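Print this story | E-mail this story

We use cookies to improve your visit. Accept | Settings

Clinia library to stay open later starting in May
01/03/2024

By Hadiza Ajayi

The Clinia public library will stay open two extra hours on weeknights starting in May, director Araceli Contreras said.

A petition with 125 signatures asked for the change last fall. Many signers work day shifts and can't get in before closing.

The library will hire two part-time clerks to cover the desk. The children's room will keep its current hours – story time isn't moving either.
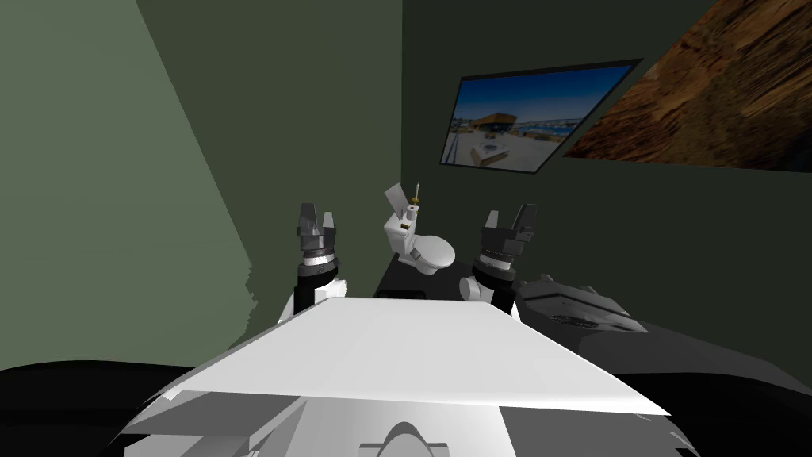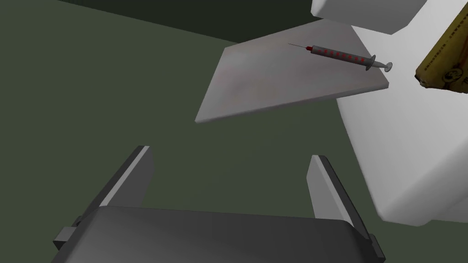
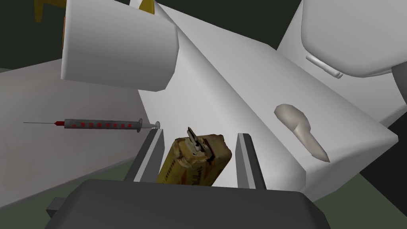 Contreras said the book drop on the north side will be locked while its hinge is replaced. Fines won't be charged that week.

Comments (2)

Braulio Ledesma: Good news. Will the parking lot lights stay on too?

Yesenia Camacho: Please do Saturdays next.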